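Play food

6 min read
14 shares | 9 comments
Print | E-mail

Play food (you'll also see toy food, pretend food and, in older catalogues, kitchen toys) is the general name for small copies of things we eat, made for children to cook, serve, sell and argue over. I've been keeping this entry going for a few years now and it has grown far longer than I meant it to, so bear with me. It covers what play food is, what it tends to be made of, which foods turn up in the sets and how people look after it at home.

What counts

I'm quite generous about this. If it looks like food, can't be eaten and is meant for playing with, it's in. That leaves out the display dishes in restaurant windows, which are made for looking at, and it leaves out dolls' house food, which is far too tiny for small hands and really belongs to its own hobby. Mayu Oda, who edits the dolls' house entry, thinks I draw the line in the wrong place – she'd let in anything bigger than a thumbnail – and we've agreed to link to each other and leave it there.

Materials

Wood is the old favourite. It's heavy, it makes a lovely clonk in a pan, and the paint chips at the edges after a while. Hollow plastic is lighter and cheaper and gets finer detail, and a shiny coat suits things that are shiny in life, like peppers and cherries. Felt and knitted food is mostly homemade, lovely to hold and awful at picking up fluff. Then there's the cutting kind, where a carrot comes in chunks held together with little rough fastening pads, so it makes a ripping noise when you "slice" it. Children adore that noise!

What's in a set

The fried egg is in nearly everything, and I can see why. It's flat, it's two colours, and you can tell what it is from right across a room. The white usually has a wavy edge and the yolk is a plain round yellow bump. After that come bread, cheese, a tomato, something green and some sort of fish.

Sushi arrived in the everyday sets later than the egg did, at least in the ones I grew up with, and a piece with an orange top on a white rice base is now as ordinary in a toy box as a sausage. Junpei Ichikawa, who wrote to me from Katayama about an earlier version of this page, pointed out that I'd called every piece of it "a sushi roll". He was right, and it's been fixed.

Chillies are the surprise for me. You wouldn't give a real one to a three-year-old, yet the red one with a stubby green stem is everywhere, probably for its colour and its nice long shape. 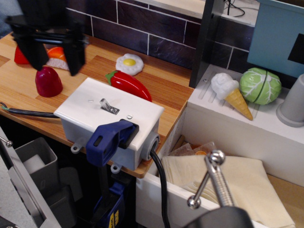
Fried egg and red chilli pepper on a wooden worktop, with a dark red domed piece and a salmon-topped sushi piece further back.

Red things are also where identification goes wrong. A round, glossy, dark red piece might be a radish, a plum, a beetroot or a rather grand cherry, and once it has lost its box there's no way of knowing. In our house these were all "the beetroot" and went into every soup.

Scale

Nothing in play food is to scale with anything else, and I've stopped minding. An egg may be as wide as a loaf is long. Makers seem to size each piece for the hand, so foods that are small in life come out big and the big ones shrink (pizza suffers most). Arvid Myklebust's collection in Stellstead runs to 3,515 pieces, 141 of them eggs, and when he laid the eggs out for me at the Bidgate toy fair one September I couldn't find two the same size among the ones I picked up.

Care and storage

Wipe wood with a damp cloth and dry it straight away. Solid plastic can have a bath in washing-up water, but hollow pieces with a seam will let water in and slosh for weeks. Felt wants a gentle hand wash. Check anything with a stem or a leaf now and again, as those are the parts that work loose, and keep small pieces away from babies.

See also

Toy kitchens
Toy shops and tills
Dolls' house food
Iltdale wooden toys

Last updated June 14, 2019, with thanks to Ryota Kawaguchi for the corrections to the section on materials.

Print | E-mail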